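Cómo quitar las marcas blancas de una mesa de madera (sin lijar)

8 de diciembre de 2018

Rápido, que tengo la cena a medias. Marcas blancas = humedad atrapada en el acabado. Marcas negras = el agua llegó a la madera, eso es otra historia y aquí no sirve nada de esto.

Lo que hace falta:
Paño de algodón, limpio, sin estampados (destiñen)
Plancha, sin vapor
Aceite mineral
Lana de acero 0000, solo si lo demás falla
Cera en pasta. Yo uso la Trosley neutra, la lata de 200 gramos. La Firnov también va bien pero huele una semana

Paso 1. Limpiar. Agua tibia, una gota de jabón, secar enseguida. Si hay restos de cera vieja, quitarlos antes.

Paso 2. Paño doblado encima de la marca. Plancha al mínimo, depósito VACÍO. Pasadas de 9 segundos, levantar, mirar. Repetir. No dejar la plancha quieta nunca.

Paso 3. Si queda sombra, aceite mineral con el dedo, siguiendo la veta. Dejar toda la noche. Por la mañana, paño seco.
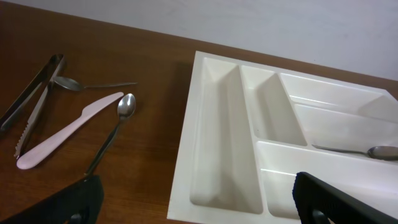
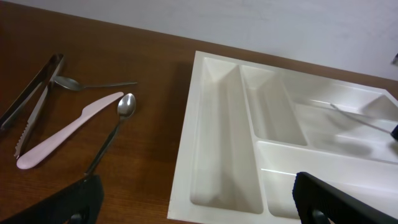
Mirad siempre por dónde corre la veta antes de frotar.
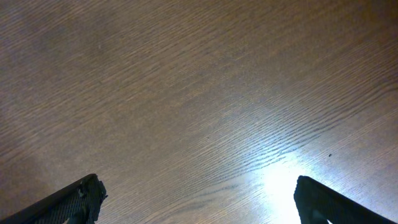 ¿Se puede usar este método en una mesa con barniz de poliuretano?

Con cuidado y solo el paso 2, muy poco calor. El poliuretano aguanta bien el agua pero se ablanda con la plancha, y si se levanta ya toca rebarnizar. Probar antes por debajo del tablero.

Paso 4. Solo si sigue ahí. Lana 0000 mojada en aceite, casi sin apretar, a favor de la veta. Cuatro o cinco pasadas y parar. Va a quedar mas mate, es normal, la cera lo iguala.

Paso 5. Cera. Capa fina, fina de verdad. Esperar lo que ponga la lata, sacar brillo con otro paño. Segunda capa al dia siguiente si hace falta.

Cosas que he probado y no repito: pasta de dientes (raya), mayonesa (funciona a medias, y el olor), lija de 600 en seco. Esto último en una mesita Ashby, en marzo, y todavía se le nota el cerco.

Si la mesa es chapada, la lana ni tocarla cerca de los cantos. La chapa es finísima y se come en nada.

Pendiente: probar el reparador de Prumitz, el de botella. Cuando lo tenga lo añado abajo.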